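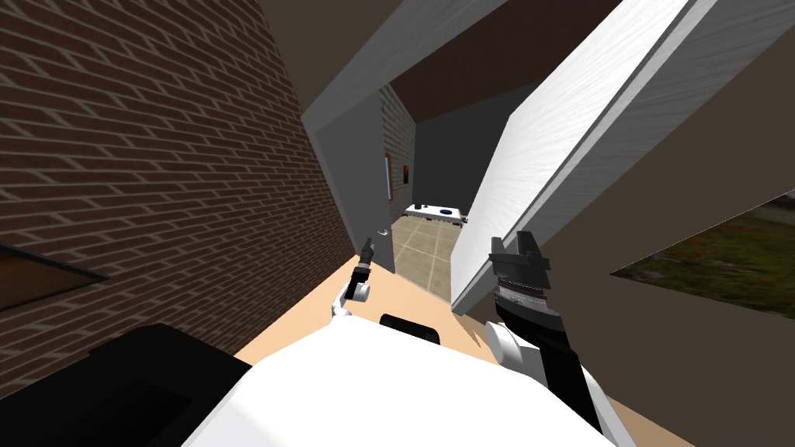 Eilif Ljungbergは本調査の中間報告に対し、広告文に現れる「煉瓦」は材料の名前である前に部屋の格を示す語であり、施工の実態と突き合わせても用法の説明にはならないのではないか、と述べた。この指摘は妥当な部分を含む。ただし、広告の書き手が壁の何を見て語を選んだかという問いは、それとは別に立てることができる。本節では、賃貸住宅広告の本文における壁面語彙のうち、煉瓦に関わる表現の分布と修飾関係を扱う。

図1 戸口の手前と奥で色の異なる煉瓦壁(CG画像)。左は長手積みの赤褐色の壁、戸口の奥は灰色の壁。

4. 煉瓦に関わる表現

4.1 対象と手順

分析には、広告文コーパスDasexに収められた賃貸住宅の広告2962件を用いた。収録地区はClunetwoodとOnuohaで、最終の取得日は2022年10月9日である。同一物件が文面を変えて再掲載されている場合は別の広告として数え、文面が完全に一致するものは先に掲載された方だけを残した。間取り図の中の文字、設備一覧の定型項目、仲介業者の連絡先は対象から外した。

壁面の材料、色、仕上げのいずれかに言及する広告は1292件であった。残りの広告では、壁は「明るい室内」「落ち着いた居室」のような全体の印象に吸収されており、壁そのものを指す名詞は使われていない。以下で用例と呼ぶのは、前者から取り出した文または体言止めの句である。

用例の切り出しには前節の形態素解析の結果を使い、「煉瓦」「レンガ」「れんが」「ブリック」を含む句を拾ったうえで、筆者が全件を読んで判定した。外構の舗装や花壇の縁取りについての言及はこの段階で除いた。建物名に「ブリック」が入っているだけのものも除いている。判定に迷った例は9件あり、本節の集計からは外して付録にまとめた。その多くは「煉瓦調の外観と調和した室内」のように、外壁と内壁のどちらを指すのか文面から決められないものである。

4.2 表記と語形

表記は片仮名の「レンガ」が最も多く、漢字の「煉瓦」がこれに次ぐ。平仮名表記は少ない。片仮名と漢字の使い分けは地区による差が小さく、広告文の長さとの関係の方が目立つ。短い見出し型の広告では片仮名が優勢であり、周辺環境や建物の来歴まで書き込む長い広告では漢字が増える。同じ広告の中で見出しに「レンガ」、本文に「煉瓦」を用いる例も見られ、書き手が一貫した表記規則を持っているとは考えにくい。

「ブリック」は単独ではほとんど現れず、「ブリックタイル」「ブリック柄」「ホワイトブリック」のような複合語の要素になる。「ホワイト煉瓦」の用例はなく、「白煉瓦」と「ホワイトブリック」は語種の揃った形として対をなしている。これは床材語彙について第3節で見た「白木」と「ホワイトオーク」の関係に近い。

接尾要素では「調」「風」「柄」が使われる。「調」はタイルにも壁紙にも付くが、「柄」は壁紙に偏る。したがって「レンガ柄」とあれば読み手は壁紙を想定してよいが、「レンガ調」からは仕上げの種類を判断できない。「風」は用例が少なく、傾向を述べるには足りない。接尾要素を伴わない「レンガの壁」にも、後続の文に「クロス」が現れて壁紙であることが分かる例がある。Ljungbergの指摘が最もよく当てはまるのはこの種の例である。

4.3 色彩語との共起

煉瓦を表す語に色彩語が付く場合、白と灰色が中心となる。赤や茶を付けた例はわずかである。赤褐色の壁が広告の対象に少なかったと考えることもできるが、色彩語のない「レンガの壁」が赤褐色を含意していると見る方が、他の材料語の振る舞いと整合する。木材の語でも、淡い茶色のものには色彩語が付かず、白や黒に塗られたものに付きやすい。図1のように色の異なる壁が隣り合う場合、この仮定に従えば、手前の壁は「レンガの壁」、奥の壁は「グレーのレンガの壁」と書き分けられることになる。

もっとも、この予測をコーパスの中で直接確かめることは難しい。一つの広告で複数の煉瓦壁に言及する例が2件しかないためである。そのうち一方は居間の壁に色彩語を付けず、廊下の壁だけを「グレー」としており、予測に沿う。もう一方はどちらの壁にも色彩語を付けず、「奥の部屋もレンガ」と位置だけで区別している。

色彩語以外の修飾では、「味わいのある」「温かみのある」が繰り返し現れる。「温かみのある」は灰色の煉瓦には付いていない。「無骨な」はOnuohaの広告に偏っているが、用例の大半がTutbergという一つの仲介業者の文面であり、地区の差として扱うことはできない。業者ごとに文面の雛形があると見られる例は他にもあり、修飾語の頻度を地区間で比較する場合には、業者の影響を先に取り除く必要がある。

4.4 積み方と目地への言及

積み方に触れる広告はなかった。長手積み、小口積みといった語は、建築の解説文では普通に用いられるが、借り手に向けた文面では使われない。目地については、「目地までこだわった」という形の句が少数見つかった。この句は目地の色も幅も述べておらず、壁全体の仕上げの良さを述べる慣用的な言い回しと考えられる。

売買物件の広告との違いはこの点に出る可能性がある。筆者が3月に行った予備調査では、売買物件の文面に「目地の補修済み」という記述が見られた。補修の履歴は買い手の判断に関わるが、借り手にとっては優先度が低い。ただし予備調査は標本の取り方が本調査と異なるため、件数の比較は行わない。

4.5 文中での位置

煉瓦に関わる句は、本文の第一文か、居間の説明の末尾に置かれることが多い。第一文に置かれた場合は「レンガの壁が印象的な」のように建物や部屋の名詞を修飾し、居間の説明の末尾では「壁の一面はレンガ」のような体言止めになる。台所や浴室の説明の中に現れることはまれである。収納の説明には一例もない。

体言止めの用例では助詞「は」と「に」の交替が見られる。「壁の一面はレンガ」が状態を述べるのに対し、「壁の一面にレンガ」は後に「を使用」「を採用」といった述語を補って読まれる。後者は改装後の物件に多いが、広告文に改装の記載がないものも含まれており、述語の省略と改装の有無を直接結び付けることはできない。この交替については、床材と天井材の用例を合わせて第6節で改めて検討する。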